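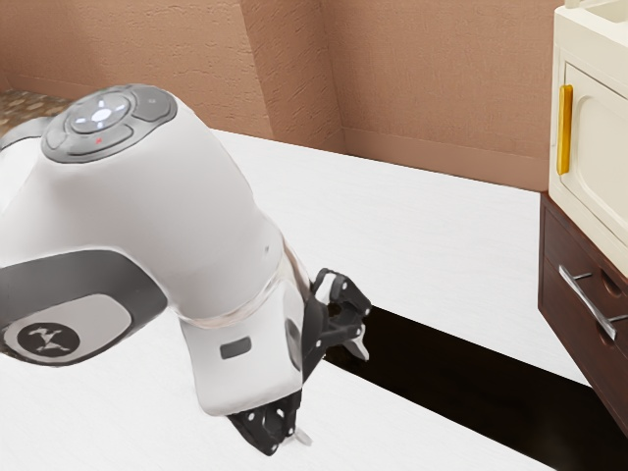

Sim view from the Rustad open day, arm over the table with the cream cabinet behind it.

Tuesday, September 18, 2018

geritfan16
Got back from the Rustad open day last night and I'm still buzzing! They had the kitchen sim up on the big screen, and Adjoa Sowah talked us through how they practice drawer pulls in it (she said they'd done 1205 of them since February). I stayed for 2 demos and skipped lunch.

pivotpin
I was at the late one. Nice talk, but I drove some 600 miles to see hardware and got a screen. The flyer said "live robot."

geritfan16
Fair, the flyer was sloppy. I liked the sim better though -- you could ask them to swing the view around and look past the wrist.

mudflap_chin
Disagree with pivotpin. I want to know how the planning works, and a real arm doing one pull doesn't tell me that. My gripe is the yellow cabinet handle. I asked about it and got "ask Embla."

pivotpin
Planning is great until there's friction. Show me a sticky drawer.

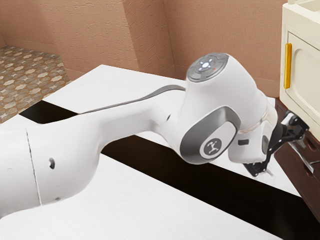

tess_in_back
Do you have to sign up ahead for the next open day?

geritfan16
Just walk in, but get there before the first demo if you want a chair. Sign-up is only for the Gekel workshop upstairs.

pivotpin
I'll go if there's a real arm. Emailing them tonight.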